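Filed under: Datasets, Manipulation, Bimanual

Print this page | E-mail this page

# Plasthorpe Cables

3,907 episodes of two-arm handling of corded items, recorded by teleoperation at the Carness bench. Collected by Valdir Damasceno and Hsiu-ying Chung. Questions go to Hsiu-ying.

## Contents

Each episode has joint positions for both arms, gripper commands, one fixed camera stream and a one-line task note. Recording runs at 50 Hz. Episodes marked `partial` ended early - leave them out for plain imitation training, keep them if you want failures.

## Splits

2,000 episodes carry checked task notes. The rest have the operator's note as typed, spelling included. Version 2 fixes the swapped left/right gripper channels in the January files.

## Known problems

Cords are the hard part of this set. They drag, and they cross under whatever else is on the table. With the blue headphones up in the left gripper, the thin cord still trails across the tabletop while the black pair lies flat in the middle. We do not label cord position. 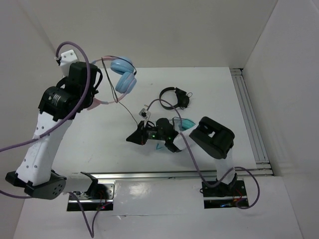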